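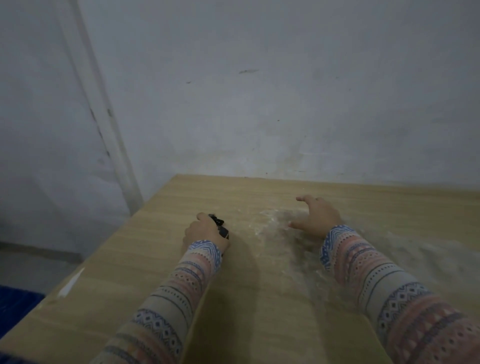 Bench view, both hands on the table: small black object held in the left, right hand palm down on the white powder.

Skestum Bench Clips
Data card and readme
Maintainer: Kalliopi Đorđević
Last revised: 17 September 2018

Summary

Skestum is a tabletop wiping arm built at home from printed brackets, hobby servos and a salvaged power supply. This set holds the video used to train its coverage model, the part of the software that decides which areas of the table still need a pass. The clips show a person's hands working on a table. The arm itself does not appear in the training clips.

The set has 105 clips. One was withdrawn after its file header was found to be damaged. Of the rest, 90 are for training and 14 for testing. Labels exist for 2,551 still frames taken from the clips.

Contents

clips/ video files, one per take
stills/ labeled frames, PNG
masks/ one mask per labeled frame, same base name
splits/ train.txt and test.txt
tools/ the scripts described below
withdrawn.txt ID of the withdrawn clip

Mask values

0 table, bare
1 table, powder present
2 hand or sleeve
3 held object
4 everything off the table
255 ignore

Powder thin enough that the grain shows through still gets value 1. Where two labeling passes disagreed at the edge of a haze, the disputed pixels were set to 255. Shadows on the table take the value of the surface they fall on. Sleeves are part of value 2 up to the bottom border of the picture.

The object in value 3 is not identified by type. An earlier version had separate classes for clips, brackets and tools, and the model confused them often enough that they were merged in June.

Capture

The view is from head height, looking forward and down. Exposure and white balance were locked at the start of each take. No extra lamps were used, so many takes are dim. The camera moves a little with every motion of the head, and the line between table and wall is not level in most frames. The alignment script finds that line and fits the table plane from it. It fails when a forearm covers most of the back edge; those frames are listed in its log and skipped.

Audio was removed before the files were added. File names carry a take number only.

Getting started

1. Run tools/check.py first. It compares every file against the checksum list and stops at the first mismatch.
2. Run tools/align.py to write the table plane for each take.
3. Run tools/train.py with the config for your board. The Bemorau config is for the small controller on the arm. The Hollis config is for a desktop machine with a graphics card.
4. Run tools/score.py on the test split. Results go to scores.csv.

Python 3.6 is required. The scripts have been run on Linux only. Paths with spaces break align.py.

Known problems

The wall and the powder are close in brightness. Without the table plane, the model marks scuffed plaster as value 1, mostly near the back edge. Do not train on raw frames with the wall left in.

Pale stripes in knitted sleeves are sometimes scored as powder. Adding sleeve crops with random color shifts helped. It did not remove the fault.

A worn or chipped table edge gets read as powder too. The masks are correct there, so the error shows up in the scores and should be left in.

Test takes were recorded on the same table as the training takes. The scores say nothing about dark tables, glass or cloth. The Fernance branch has a first attempt at a second surface, without masks so far.

Coverage is judged per frame. The model has no memory of where a hand has already been, and the planner on the arm keeps its own map for that.

Intended use

Training and testing surface segmentation for slow tabletop machines. The set is too small for general hand tracking. Do not use it as a safety input. The arm has a hard-wired stop button and a current limit on each joint, and neither depends on the model.

Changes

v3: object classes merged, ignore value added at powder edges
v2: test split fixed, checksum list added
v1: first upload

Send corrections to masks as a patch against the masks folder, with the take number in the subject line.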